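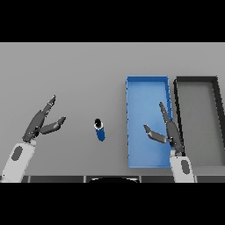
**How should old newspapers be kept at home?**

Store them flat, in the dark, in an acid-free box slightly larger than the paper. Newsprint yellows quickly in sunlight and becomes brittle in a hot roof space, so an inside cupboard is preferred to an attic, garage or shed.

## Before storage

- Wash and dry your hands. Hand cream should be avoided.
- Remove paper clips, pins and rubber bands. Leave old sticky tape in place if it does not lift freely.
- Unfold each issue to full size where the box allows. Otherwise keep the original centre fold and add no others.
- Label the folder in pencil with the masthead and issue number, for example *Birnside Courier*, no. 2802.

## Clippings

Place each clipping between two sheets of acid-free paper. Do not laminate it or glue it into an album. Colour supplements should be kept in a separate folder, as the inks may mark neighbouring pages.

A photocopy on acid-free paper is suitable for everyday reading.

## Damp or mouldy papers

Seal mouldy papers in a bag, keep them away from the rest of the collection and contact Iara Salinas, Paper Care, Skestgate Library, extension 993.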